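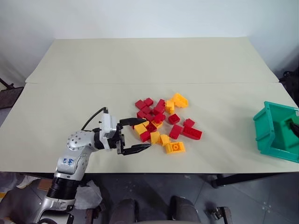
Pinza izquierda abierta junto a los bloques, con la caja verde al otro lado de la mesa.

Cuaderno de taller, marzo, después de comer

Me siento por fin con las cuentas de la compra, que llevo aplazando demasiado (perdón, Anqi, ya sé que me lo pediste con mucha paciencia). Ha llegado la oferta de Bretari: 2655 euros por el par de pinzas nuevas, con cables y portes incluidos. Sornholm nos deja un par parecido en 2054, pero los dedos de recambio van aparte, a 697 el juego, así que en cuanto pidamos uno nos ponemos en 2751 y se acabó la ganga. ¡Menos mal que Solveig Midtbø leyó la letra pequeña!

Yo me inclino por Bretari, aunque quiero preguntar antes por el plazo de entrega, porque el año pasado con Åberg esperamos más de 50 días por una simple fuente y no tengo ganas de repetir.

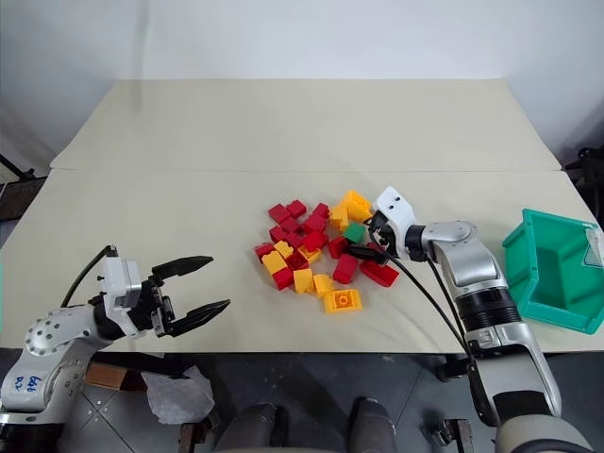
Otra cosa que quiero meter en el pedido son dedos más cortos. Los negros que usamos ahora son largos y planos, muy nobles para piezas sueltas, pero cuando hay que entrar en un montón de bloques mezclados me gustaría tener algo más manejable. Anqi cree que bastaría con cambiar las puntas y que en Prikska las hacen a medida; le he pedido que consulte el precio sin comprometernos a nada.

Pendiente: escribir a Bretari, esperar lo de Prikska y mirar si la segunda caja para los bloques puede ir con cargo a fungibles.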